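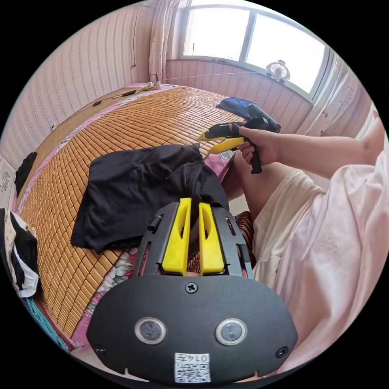
Progress Report to the Funder: Zunotville Neighborhood Safety and Support Program

Home | About | Programs | Reports | Contact

2021-03-28
By the Program Office, Zunotville Neighborhood Safety Program

1. Purpose of this report

This report covers the second period of the grant. It describes work carried out with residents of the Cadport and Ranard areas following the rise in break-ins and street assaults reported last fall. Spending is reported separately on the financial form.

2. Work completed

Home security visits resumed in February after the winter pause. Staff visited 94 households, of which 23 asked for replacement door locks. Locks have been fitted at 21 of these addresses. The remaining two are rental units where the landlord's written consent is still outstanding, and a second letter has been sent to both owners.
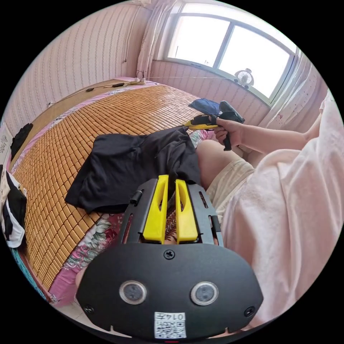
The support line for people affected by violent crime was open on weekday evenings throughout the period. Most callers asked for help with victim compensation forms or wanted to know how to get updates on a case. A smaller group were neighbors of victims who had not been harmed themselves but were having trouble sleeping or were uneasy about walking home after dark. The original plan made no provision for these callers. They have been offered the same first appointment as direct victims, within the existing counseling budget.

Block meetings were held in Cadport and Ranard. Attendance in Ranard was lower than expected, and residents there asked for later start times. The next meetings will begin at 7 p.m.

3. Street lighting

The lighting survey identified 19 lamps that were out or badly dimmed, most of them along the footpath between Hjaltested Street and the bus stop. The list was passed to the city's public works office, which has confirmed receipt but has not given a repair date.

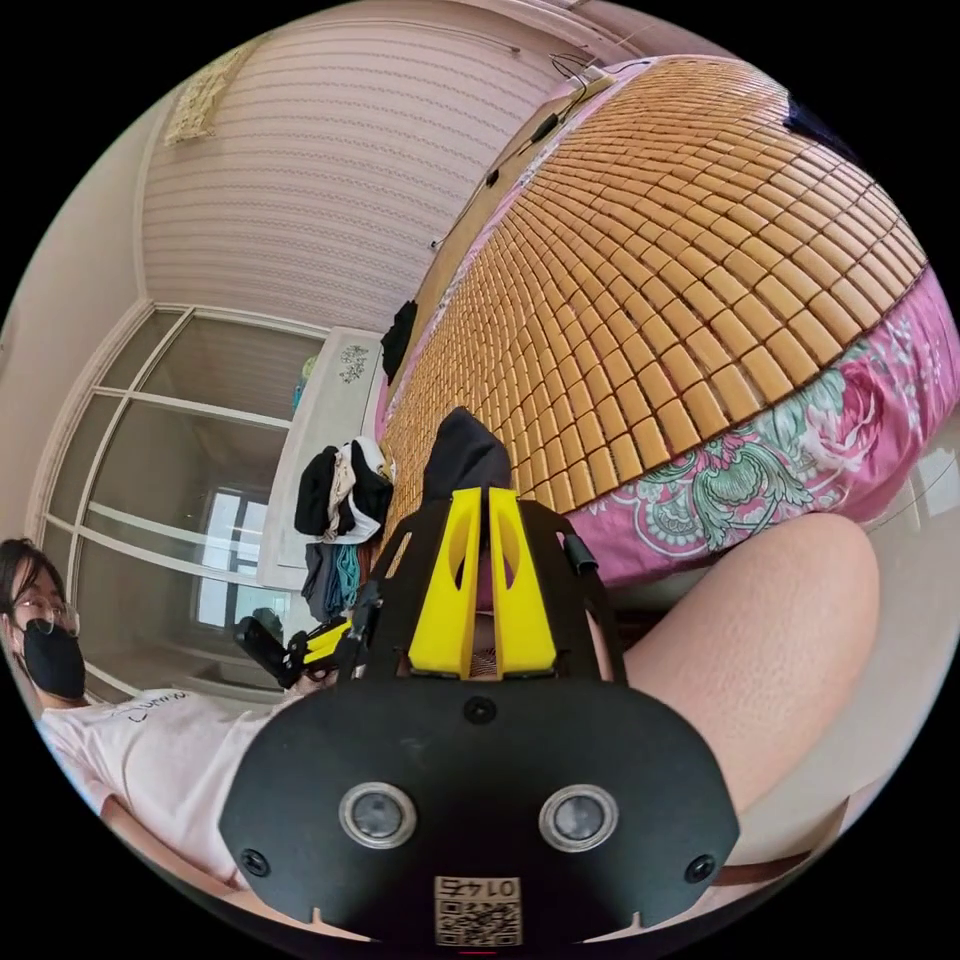
Until repairs are made, the evening walking group will continue to use the longer route past the library. Participants have been told of the change by text message and at the February meeting.

4. Changes requested

The program asks for approval to move unspent printing funds to the lock replacement line. The total award would not change. A reply before the start of the next period would allow the locksmith's contract to be extended without a gap.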